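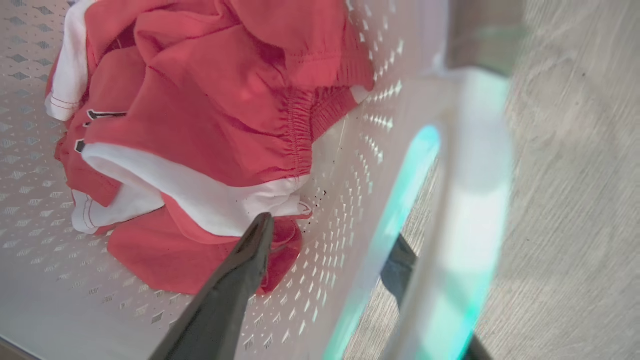

Red and white in one garment, at the bottom of a white basket.

How to wash red sports kit without turning everything else pink

by Tavion Villanueva
7/24/22

Every household has a pink item that did not start out pink. Ours is a tablecloth. It was a wedding present from my aunt, it was ivory, and it shared one forty-degree wash with a football shirt belonging to a child who had been told twice. We still use it. Guests compliment the colour.

Red kit with white trim is the worst thing you can own from a laundry point of view, as the garment comes with its own victim already sewn on. You can keep it away from your pillowcases for its entire life and it will still have a go at its own side panels. What follows is how I deal with it, after four seasons of washing for a team called Plutov Juniors, who play in red, with white bits, on what is mostly mud.

What you need

A basket with holes in it
A washing-up bowl
An old white flannel you don't love
Liquid detergent for colours
Somewhere to dry things out of the sun

Before the first wash

Test it. Wet a corner of the flannel, press it hard against the inside of a red seam and count slowly to thirty. If the flannel comes away clean, you have bought well and can skip ahead feeling smug. If it comes away pink, the garment needs a bath by itself.

Fill the bowl with cold water, put the shorts in and leave them for ten minutes. Swish, lift out, look at the water. Tip it away and repeat until the water stops looking like squash. My record is 6 bowls, for a pair of Grutari shorts bought at the end of a sale, and I now understand why they were in the sale. Don't add salt or vinegar. My mother swears by both, and she also gave up wearing white in December 1994.

Sorting

Red kit gets its own basket, or at least its own end of one. I prefer the plastic sort with holes all the way round and in the floor too, because kit goes in damp and a solid tub turns it into compost. Shake each thing out before you drop it in. I am aware that no one does this. A balled-up pair of shorts holds its wet folds red against white, and that is where the stains happen, usually overnight, while the machine gets the blame.

If you live with people who will not shake things out, go through the basket yourself at bedtime and pull any white trim clear of the red. It takes a minute and gives you time to reflect on your choices.

The wash

1. Turn everything inside out. This is for the sake of any printed numbers and logos, which crack and peel if they spend an hour being rubbed against a zip.

2. Check the waistband. Pull any drawstring to equal lengths and knot the ends together, or you will be fishing it out later with a safety pin. Plain elastic needs nothing, although mine has been known to contain grass.

3. Brush off dried mud. Wet mud should be left until it is dry mud. Attacking it early only pushes it further in.

4. Thirty degrees, colour detergent, no softener. Read the label first if you can still find it. Half fill the drum.

5. Take it out the moment it finishes. I mean this. Wet red cloth sitting on wet white cloth for the length of a film will undo steps one to four, and you won't even remember the film.

Drying

Smooth the trim flat with your hands and hang shorts by the waistband, so that any colour still on the move runs down the red and drips off the hem. Keep them in the shade, as strong sun takes red to a sort of tinned salmon. Tumble drying is hard on elastic, and I only do it when there is a match in the morning and a confession at bedtime.

If the white has already gone pink

Don't dry it. Wash it again straight away, by itself, and there is a fair chance it will lift. If that fails, a colour run remover may help, but check that the packet says it is safe for coloured fabric. The ordinary whitening sort will fix your trim and then carry on into the rest of the shorts. I once produced something in peach this way. It was the property of the Bondarchuk family, who have been very decent about it.

Comments are open below if you have a method for goalkeeper gloves. I have been leaving ours in the shed.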